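Dornetthorpe season 3: renewal status, ratings, episode order
Forum: Television > Drama (streaming and broadcast)
Thread started April 14, 2021

gridline_tv
Opening a separate thread so the season 2 discussion can stay on season 2. What is confirmed as of this morning: the network has not renewed Dornetthorpe and has not canceled it. The cast options were extended through July. Teresa Godinho (showrunner) said in the Nateck podcast interview that the writers' room has "an outline and no order." Everything else going around is inference.

Please post sources if you have them.

mallory_k
The options extension is the only part of that with any weight. Studios pay to hold a cast when they think there is a real chance of a pickup. They don't pay for a show they have written off.

oldcathode
They do, frequently. A hold fee is small next to the cost of recasting, and it buys time to shop the show elsewhere. I would read the extension as "undecided" and nothing stronger.

The bigger problem is the audience curve. Season 1 lost very little between the premiere and the finale. Season 2 dropped sharply after episode 3 and the delayed viewing did not make up the gap.

mallory_k
The drop after episode 3 lines up with the time slot move. It went from following a hit to following a repeat block. You can't compare the two halves of the season without correcting for that.

oldcathode
You can compare retention within the hour. Viewers who started the episode were leaving at the half-hour mark at a higher rate than in season 1. The lead-in affects who shows up. It has much less effect on who leaves.

gridline_tv
Where is the half-hour data from? I have only seen full-episode averages.

oldcathode
Trade newsletter, paywalled. I can't paste it here. Discount it if you want.

pfennig
Discounted, then.

On the writing side, the season 2 problem was structural. Nine episodes, and the Fitzsimmons inquest takes up the first three and then disappears until the finale. The middle has no case and no deadline. Alaric Marchetti wrote the inquest episodes and does not have a credit again until episode 9. I don't think that is a coincidence.

tern_and_tide
Disagree about the middle. Episodes 5 and 6 are the best the show has done. The ferry strike is the first time the town feels like a place where people have jobs. If you only watch for the case then yes, nothing happens, but it was always sold as a show about the town.

pfennig
It was sold as a legal drama. The season 1 trailer is entirely courtroom footage.

tern_and_tide
Trailers are cut by the marketing department.

gridline_tv
Back to renewal please. Summary of what people have raised so far, so that new posters don't have to read the page:

For renewal: cast options extended, outline exists, sets still standing according to the location office notice, international sale of season 2 completed.
Against: second-half ratings, no syndication value at 18 episodes, two new dramas already ordered for the same night.

mallory_k
On syndication, that argument is out of date. The library value now is in the streaming license, and three seasons is a common point at which a license gets more attractive. A short third season could pay for itself on that basis.

oldcathode
Could, if the studio owns the show outright. It doesn't. Davden Pictures holds half, so any license revenue is split before the network sees a cent. That is the part of the optimistic case that never gets addressed.

mallory_k
Fair. I had the ownership wrong. I thought Davden sold its share after season 1.

oldcathode
They sold the distribution rights outside North America. The domestic share was kept.

stillwatching
Is there a petition? I would sign one. I got into this in February and watched both seasons in nine days.

gridline_tv
There is one, it is pinned in the show's subforum. It was at 3000 signatures when I looked. Use one account each, duplicates get stripped out and it makes the total look bad.

pfennig
3000 is not a number that moves a network. Completed views on the official platform count for more than signatures. If you have already watched it on disc, running it again on the platform is a better use of your time.

stillwatching
Doing both. Rewatch starts tonight.

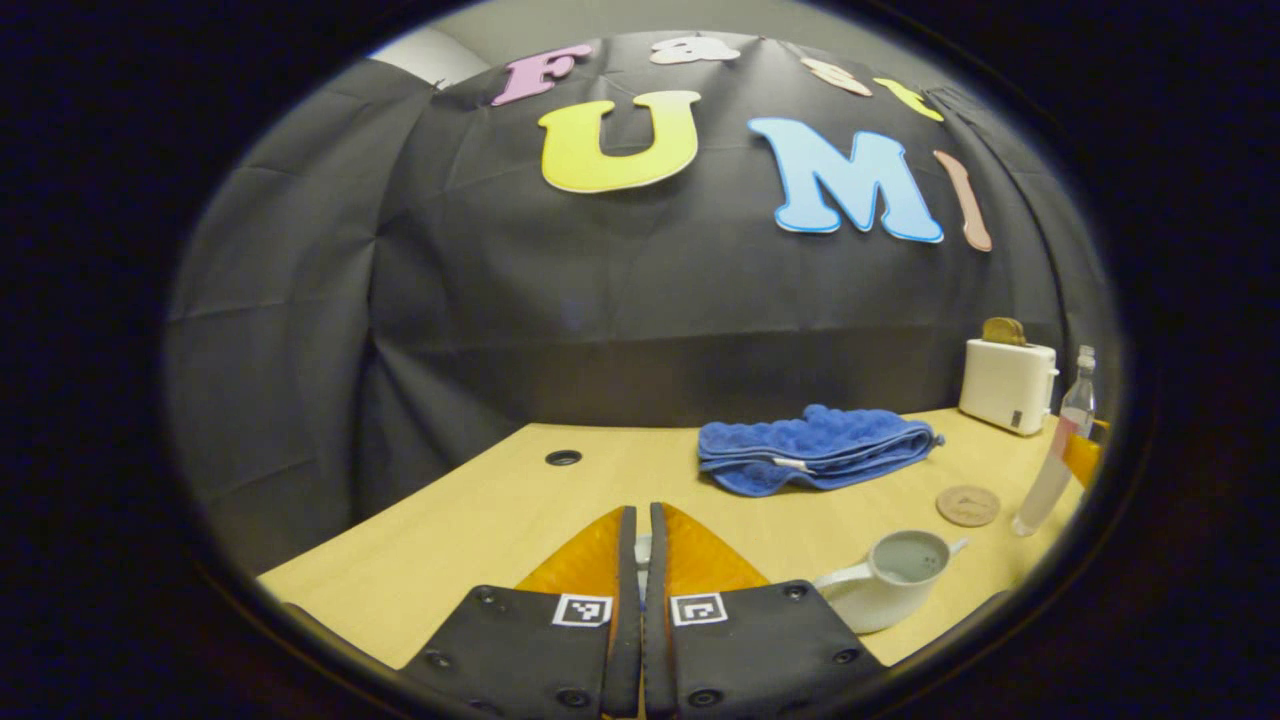
Viewing order for the rewatch

gridline_tv
Adding this as its own section because stillwatching and two others asked by message. The platform lists the episodes in production order, and season 2 does not play correctly that way.

Season 1: watch as listed.
Season 2: episodes 1 to 3 as listed. Then play the one listed as 5 before the one listed as 4. The dialogue about the harbor master's resignation makes no sense otherwise. Episodes 6 to 9 as listed.
The short special ("The Long Tide") goes after season 2, episode 6.

tern_and_tide
The special works better before episode 6. It ends on the night the strike is called, and 6 opens the next morning.

gridline_tv
It also gives away who signed the letter, which episode 6 holds back until the last scene. For a rewatch it doesn't matter. For a first viewing I would keep it after.

tern_and_tide
For a first viewing, agreed.

pfennig
Note that the platform version of the season 2 finale is shorter than the broadcast version. The scene between the coroner and the Fitzsimmons daughter is missing. The disc has it. I assume a music rights issue — there is a song playing on the radio through the whole scene.

oldcathode
Correct on the missing scene. I don't know about the reason. The same song is used in season 1 and was left in there.

stillwatching
So I have not seen that scene at all? I only have the platform version.

pfennig
Then no. It changes how the last shot reads, so it is worth finding the disc. My library system had a copy.

mallory_k
For the record, my prediction is a six-episode final season, announced just before the options lapse.

oldcathode
Mine is no season 3, with the cancellation announced on a Friday evening. Happy to be wrong.

gridline_tv
Both logged. I will edit the first post when there is an official statement. Please don't open new threads for rumors, they will be merged into this one.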